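받는 사람: 공방 로봇 메일링 리스트
제목: Re: 집에서 만드는 양팔 로봇, 시뮬레이션부터 돌려도 될까요?
날짜: 10월 11일 수요일

안녕하세요 여러분, 답장이 늦어서 죄송해요. 지난주 내내 손목 브래킷을 다시 뽑느라 메일함을 거의 못 열었어요. Faizal 님 메일을 읽고 너무 반가워서 좀 길게 씁니다(늘 길긴 하지만요!).

Faizal Sutanto 님이 쓰셨습니다:
> 저도 공방 구석에서 양팔짜리를 만들고 있습니다. 몸통은 알루미늄
> 프로파일로 세웠고 팔은 아직 왼쪽 하나만 달았어요. 문제는 머리
> 카메라 위치입니다. 높이 달면 몸통이 흔들려서 그림이 떨리고, 낮게
> 달면 자기 어깨만 보입니다. 실물로 옮겨 가며 구멍을 뚫다 보니
> 위판이 벌집이 됐네요. 다들 카메라 자리를 어떻게 정하셨나요?
> 시뮬레이션부터 돌리라는 말도 들었는데, 집 컴퓨터로 그게 되는지,
> 그리고 그럴 가치가 있는지 궁금합니다.
> 그리퍼는 Trummer 키트를 쓸지 직접 깎을지도 고민 중이에요.

벌집 된 위판 얘기에서 한참 웃었어요. 제 것도 똑같거든요. 2월에 시작할 때 저는 시뮬레이션 같은 건 연구실에서나 하는 거라고 생각하고 바로 드릴부터 들었어요. 그 결과가 구멍 30개짜리 위판이고, 지금은 작업대 밑에서 나사 정리판으로 쓰고 있습니다. 은근히 편해요.

우선 컴퓨터 얘기부터요. 됩니다! 제 건 중고로 산 평범한 데스크톱인데, 그림자 품질을 낮추고 방을 하나만 불러오면 그럭저럭 돌아가요. 부엌이랑 식당이 붙어 있는 집 모델을 쓰는데, 처음 불러올 때는 차 한 잔 끓여 올 시간이 걸리지만 그다음부터는 괜찮아요. 저는 Kutlow라는 작은 스크립트 묶음을 따로 만들어서, 팔 자세 파일을 던져 넣으면 머리 시점 화면이 차례로 저장되게 해 놨어요. 코드가 지저분해서 부끄럽지만 필요하시면 보내 드릴게요. 주석은 절반쯤 제 욕이니까 감안하고 봐 주세요.

다만 설정에서 한 번 크게 헤맨 데가 있어요. 제 설계 프로그램은 밀리미터로 내보내는데 시뮬레이터는 미터로 읽더라고요. 첫 실행 때 로봇이 집보다 훨씬 커서 화면이 통째로 하얬고, 저는 그걸 그래픽 드라이버 탓인 줄 알고 저녁 하나를 날렸습니다. 단위 먼저 보세요, 제발. 그리고 관절 축 방향도요! 왼팔 파일을 그냥 거울처럼 뒤집어서 오른팔로 쓰면 관성값이 이상하게 따라옵니다. 이건 제가 두 번이나 당했어요.

그리퍼는 Trummer 키트 한 표요. 직접 깎는 재미야 저도 알지만 손가락 두 개가 나란히 벌어지게 맞추는 게 생각보다 손이 많이 가요. 저는 직접 깎은 걸 4번 다시 만들고 나서 결국 키트로 돌아왔습니다. 키트에 들어 있는 고무 패드는 좀 미끄러운 편이라 그것만 바꿔 끼우시면 돼요. 아, 그리고 케이블은 손목 안쪽으로 넣지 마시고 당분간 바깥에 묶어 두세요. 보기엔 흉해도 고칠 때 정말 편합니다. 손목 링을 풀었다 조였다 하는 것도 하루 이틀이지, 저는 나사산 하나를 벌써 뭉갰어요.

비용 물어보신 분도 계셨죠(따로 메일 주신 분, 답장 곧 드릴게요). 저는 감속기에 제일 많이 썼어요. 모터는 중고로 구해도 되는데 감속기는 중고로 사면 유격 때문에 나중에 꼭 후회하더라고요. 어깨 쪽은 새것, 손목 쪽은 예산 되는 대로. 이 정도가 제 기준입니다.

시뮬레이션에서 뽑은 머리 시점 화면 세 장 붙일게요.
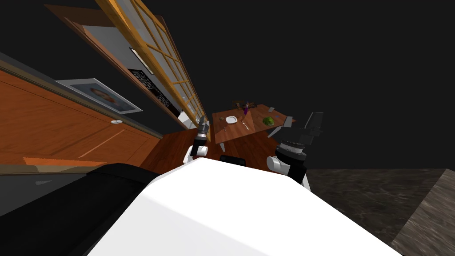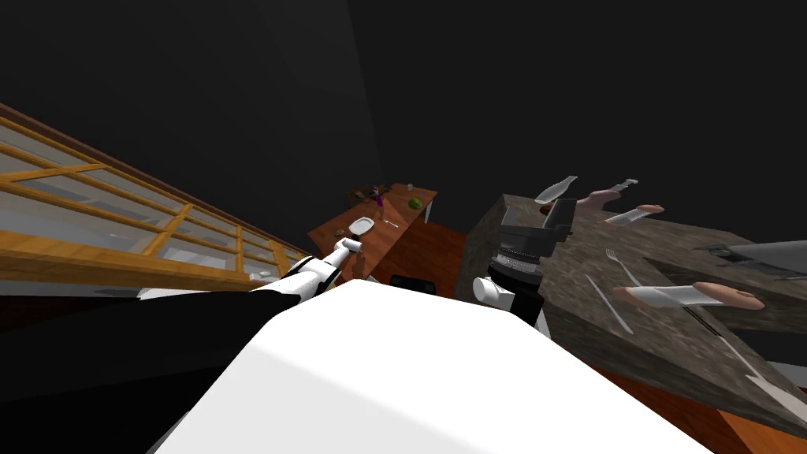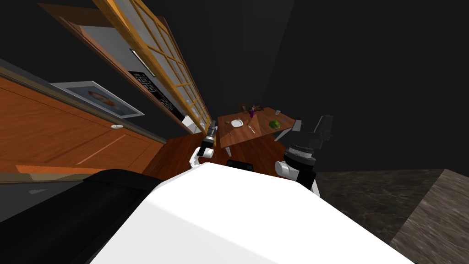

제가 이 프로젝트에서 제일 오래 붙잡고 있는 건 결국 카메라 자리예요. 지금 이름은 Minine이고, 원래는 식탁 치우는 일을 시키려고 시작했는데 정작 접시보다 카메라 마운트를 훨씬 많이 만졌습니다. 후보 자리를 이것저것 넣어 보면서 저장한 화면이 2,741장이에요. 하나씩 넘겨 보다가 눈이 빠지는 줄 알았어요! Faizal 님의 '어깨만 보인다'는 문제도 여기서 꽤 감이 오실 거예요. 세 장 다 흰 몸통이 화면 아래쪽 가운데를 크게 차지하고 있고, 식탁은 그 너머에 비스듬히 누워 있잖아요. 저는 이걸 보고 나서 위판에 새 구멍을 뚫기 전에 마운트 각도부터 바꿔 보기로 했어요. 식탁 위 접시는 세 장 모두에서 보이니까, 저는 접시를 기준으로 삼고 각도를 조금씩 바꿔 가며 비교할 생각입니다. 두 번째 화면처럼 조리대까지 같이 들어오는 자세도 따로 모아 두려고요. 거기 포크랑 나이프가 놓여 있는데, 가늘고 긴 물건은 다음 연습거리로 딱 좋아 보여요.

그래서 '가치가 있느냐'에 대한 제 답은, 카메라 자리만 놓고 보면 충분히 있다, 예요. 떨림은 얘기가 좀 다릅니다. 제 모델은 몸통을 딱딱한 덩어리로 처리해서 프로파일이 휘는 건 하나도 안 나와요. 그건 실물에서 잡으셔야 해요. 저는 기둥 뒤에 대각선 버팀대를 하나 대고 마운트 밑에 고무판을 깔았는데, 팔을 천천히 움직일 때는 봐 줄 만합니다. 빨리 움직이면 아직 엉망이에요. Stendano 컨트롤러 쓰시는 분들은 가속 제한을 어떻게 잡으시나요? 저는 7단계 중에 제일 낮은 걸로 두고 쓰는데 그래도 팔을 멈출 때 한 번씩 덜컥해요. 혹시 설정 파일 공유해 주실 분 계시면 정말 감사하겠습니다.

Faizal 님, 위판 도면 있으시면 보내 주세요. 제 스크립트에 넣어서 카메라 높이별로 한번 돌려 볼게요. 단위는 꼭 적어 주시고요!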